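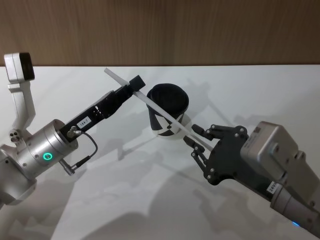
Tasters wanted: frozen pizza, cheese and the word "authentic"

Truvero is looking for 100 people to eat pizza and tell us what is wrong with it. Before you click apply, please read to the end. The last time we ran a call like this we got plenty of sign-ups from people who thought they were getting a free dinner. There is food, yes. There is also a lot of waiting, plain water, and filling in forms about the same slice four times.

Truvero is a small outfit that tests food claims. We are paid by subscribers. We don't take money from the companies whose products we buy, and we buy everything off the shelf at the same price you would pay. You are welcome to doubt that. You can ask to see the receipts at any session, and a few people always do.

What we are testing

Walk down any freezer aisle and count how many boxes promise a stone-baked, wood-fired, old-world crust. I have been doing this job long enough to wonder what any of those words mean once the thing has been frozen, shipped and heated up in a home oven by somebody who forgot to preheat it. Maybe they mean something. I would like to find out, and my own opinion is no use because I already have one.

Three products are at the center of this round:

Lallent, a frozen cheese pizza sold on its "slow dough," which according to the box has rested for two days.

Gurkberg, a shredded cheese blend made for pizza, which claims to melt and stretch like fresh mozzarella.

Vanhove, a jarred sauce that costs almost three times what its neighbors cost and says you can taste the difference.

Each one will be served next to cheaper products that make no claims at all. You won't be told which is which, and neither will the person who hands you the plate. If tasters can't tell the two-day dough from the ordinary one, we'll print that. If they can, we'll print that too, and I will have to stop complaining about it.

What you would do

You come in for three sessions, each lasting two hours. In a session you get small pieces of pizza on plain plates, one at a time, with a break between them. You score each piece for crust, sauce, cheese and overall liking, then write a sentence or two in your own words. "Nice" and "fine" don't help us. "Tastes like the cardboard it came on" does, if that is what it tastes like.

In the second session the same piece may come around more than once. We do this to check whether your scores hold steady. It isn't a trick to embarrass anyone, and you won't lose your place for being inconsistent. Most people are, including the ones who write restaurant reviews.

The third session is about cheese alone. It is the least popular of the three. Expect to eat melted cheese on flat, unsalted crackers and to pull some of it apart with a fork.

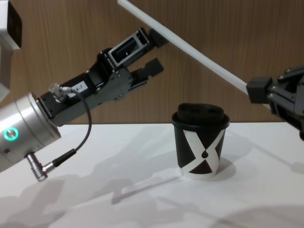 You don't have to finish anything. A couple of bites of each piece is enough, and by the fifth plate you will be glad of it.

Who we want

People who eat pizza at least twice a month and are over 18. That is nearly the whole list. We don't need trained palates. I would go so far as to say we have had trouble with them, as they tend to score what they think they ought to be tasting.

We do want a mix. If you grew up with one style of pizza and think every other style is a mistake, apply. If you put pineapple on it, apply. If you buy the cheapest box in the store and have never given it a second thought, please apply, as we never get enough of you.

Who we can't take

Anyone with an allergy or intolerance to wheat, milk or tomato. Anyone who works for a food maker, a grocery chain or an ad agency with food clients, or who lives with someone who does. Anyone who took part in our January panel, even if you liked it. And if you have a heavy cold on the day, tell us and we'll move you to a later group. You can't taste much through a blocked nose.

We will ask you to skip coffee, gum and cigarettes for an hour before each session, and to leave the perfume off.

What you get

$285 for all three sessions, paid by check or bank transfer after the third. If you drop out after one or two, you are paid for the ones you came to, at $95 each. There are no vouchers, no gift bags and no "exposure." We also don't hand out leftovers, so please don't bring containers.

You'll get a copy of the results before subscribers see them. Your name won't be printed. Some of your written comments might be, word for word, so write them as if your neighbors will read them.

How groups work

Tasters are split into groups of 20. You stay with the same group for all three sessions, and you are asked not to talk about the food until the last form is in. This is harder than it sounds. One loud "oh, that's awful" at the start of a session can pull every score in the room down, and then we have to throw the whole set out.

How to apply

Write to Krisztina Kun, who runs the panels, at Truvero, P.O. Box 2760. A letter or a postcard will do, or use the form on our panels page. Tell us:

– your name, age and how to reach you
– how often you eat pizza, and what kind
– any food allergies, even ones you think don't matter
– whether evenings or mornings suit you better
– one food claim on a package that you don't believe, and why

Take the last one seriously. It is the part we read first, and it has given us ideas for more than one test. Long answers get no extra credit.

Applications must reach us by Apr 30, 2024. We pick by lot within age groups, so applying early won't help you, and neither will writing to say how much you love pizza. Everyone gets a reply either way – a short one, if it's a no. If you are picked, you will have a week to confirm before your place goes to the next person on the list.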